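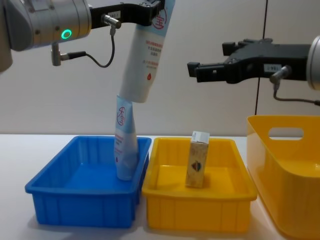
Thread on squeeze tubes, and why the last bit never comes out. I spend my working days on small-pack filling, mostly creams and gels, and the question comes up every November when people start totting up waste. A tube has two ends that behave very differently. One end is crimped flat and sealed after filling, and the other carries the shoulder, the nozzle and the cap. The white and light blue tube standing in the blue plastic tray has its crimped end uppermost, which is how most tubes sit on a shelf or in a tray, cap down. Keep that orientation in mind for the rest of this.

Tubes are filled upside down. The empty sleeve arrives with its shoulder and cap already on, drops into a holder cap first, and gets filled through the open tail. The tail is then heated, pressed flat, sealed and trimmed. The nozzle never sees the filling machine.

Fill weight is set by the dosing piston. Headspace is set by where the seal lands. On a 100 mL tube you want enough air left that product does not climb into the seal area when the jaws close. Product in the seal means a weak seal, and a weak seal means a leaker two weeks later in somebody's carton.

So a new tube always has air in it. Customers write in to say they were short-changed. Put the tube on a scale and subtract the empty. It will nearly always be over the declared amount, as the filler is set slightly high to cover drift.

Now the leftovers. Three places hold product: the shoulder, the walls and the fold at the crimp.

The shoulder is the worst. It is moulded stiff so the thread holds its shape, and you can't flatten it with your fingers. Whatever sits in that cone stays there unless it flows by itself. Thin gel will. Zinc cream won't.

Walls depend on the material. Aluminium stays where you fold it, so you can roll it up and it keeps the pressure on. Plain polyethylene springs back and sucks air in through the nozzle. Laminate sits between the two, depending on layer thickness.

Spring-back is the bit people underrate. Each time a plastic tube recovers its shape it pulls in a slug of air, and the next squeeze spits. Squeeze, put the cap on while still holding the pressure, then let go. The walls stay in and the product stays at the nozzle.

Ekua Appiah at Garside ran a residue check for us on three sleeves from the Tindon range. Same cream, same fill, emptied by hand until nothing came out, then cut open and weighed. Worst single tube held back 62 per cent more than the best one. Same person squeezing, same bench, same afternoon.

The difference was mostly orifice size and shoulder angle. Wall thickness mattered less than I expected. Colour and print made no difference, which will not surprise anyone outside marketing.

Storing cap down helps with anything that flows at room temperature. It does little for stiff pastes over a day or two, but over a few weeks you do get less air at the nozzle end. Costs you nothing.

Tube keys and clip rollers work on aluminium and on laminate. On thick polyethylene they tend to slip at the halfway mark. The Alero clip has a ribbed bar and holds better than the smooth kind. Still useless on the shoulder.

Cutting the tube: go across the body just above the shoulder, scoop out the cone, then push the tail half over the stub as a lid. Fine for hand cream. I would not do it with anything medicated or anything going near an eye, as the contents are then open to whatever is on your fingers.

Batch codes are normally pressed or printed at the crimp. If you cut there, you lose the code. If you have a complaint to make, keep the tail.

Someone asked about 200 mL tubes versus two small ones. The larger tube has a bigger shoulder, but less residue per millilitre sold in most ranges I have weighed. Quaye's large size is an exception. It has a very flat, wide shoulder, and product sits in the corner of it.

I'll post the sleeve measurements once the last batch is weighed. Scale is out for calibration until Thursday.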